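December, bench 3, 14:10

Cap torque drift, Kneath closures, continued.

Retested the batch that came back from Skasville with the complaint of hard opening. Conditioned overnight in the small cabinet at 30 C, then left on the bench to settle before measuring. Removal torque is still high on the first turn and normal after that. The thread is fine. The friction is at the liner.

Swapped the liner for the Moltent sheet, same thickness, same application torque. First-turn value dropped to nearly the level of the reference set. Repeated with 5 more, same result. Spread is wider than I would like, and 2 readings are suspect: the chuck slipped on the ridges. Reground the jaw pads and marked those rows in the log.

Storage position matters less than expected. Upright and inverted sets overlap.
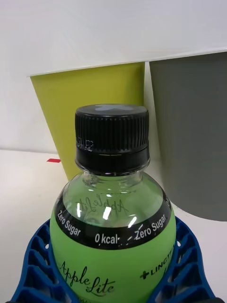
Application speed is still open. The Uvum head overshoots at the end of travel, and the set value on the dial is not what the cap sees. Need a peak-hold reading at the spindle before blaming the liner for all of it.

To do: recalibrate the torque meter, check zero after warm-up, run 3 speeds with the old liner. Keep the returned caps, do not bin.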